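The Catterall Inventory

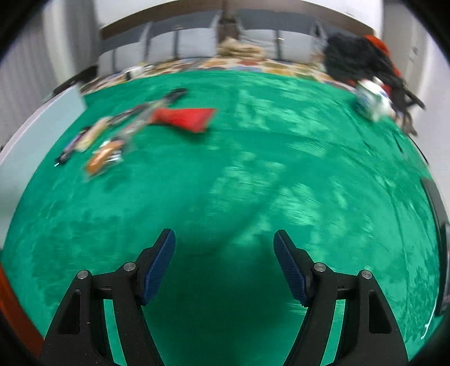
Probate work is mostly floors. A house is cleared from the top down, and whatever has no obvious class is put on the largest clean surface available until someone assigns it one. At Catterall that surface was the green carpet in the long room, which was 34 years old according to the receipt and still bright. By four in the afternoon the unclassified items lay across it in a rough diagonal: a flat piece of red cloth, wider at one end, a slim dark item near it, and then a string of grey and brown pieces that Imogen Ackroyd had entered on the sheet as "misc., linked?".

Emlyn Powell read the entry and asked what the question mark referred to.

"Whether they are linked," Imogen said.

"Physically?"

"In any sense."

He initialled it. The schedule had 89 lines. Lines 1 to 80 were furniture, linen, kitchen goods and books, valued by the shelf. The last 9 were the carpet.

The deceased, Genji Sasaki, had repaired weighing instruments for a firm called Uvoria until it closed, and afterwards had repaired them for himself. His will was two pages long. It left the house to his niece, Milagros Cuesta, and "the set" to Lacey Tapley, with no further definition. The solicitor had written to both. Milagros replied that she knew of no set. Lacey replied that she would know it when she saw it.

She arrived at twenty past four, took off her shoes at the door and stood at the edge of the green.

"Who put them in this order?" she said.

"I did," Imogen said. "It's the order they came out of the drawer."

"Which drawer?"

"Line 41. The bureau, lower left."

Lacey walked along the row without touching anything. Emlyn uncapped his pen. Under the firm's procedure a beneficiary could identify an item verbally, provided two people heard it and the item was then described in terms a third person could follow.

"The red goes first," Lacey said. "He laid it out before he started. Everything else went down on the left of it, in the order he took it off the machine, so he could go back along the line and put it together again. He never wrote any of it down."

"So the set is the cloth?" Emlyn said.

"The set is the cloth and what's beside it."

"And the tools?"

"He'd have said tools if he meant tools."

Emlyn considered the insurance value, which had been put at over 2000 for the whole room, and the value of line 81, which was nil. He struck out "misc., linked?" and wrote "one set, laid out, complete". Imogen signed as second witness.

Lacey asked for a box. There were several in the hall, all the wrong depth. She chose a shallow one, knelt on the carpet and began packing from the far end of the row, so that the cloth would go in last and come out first.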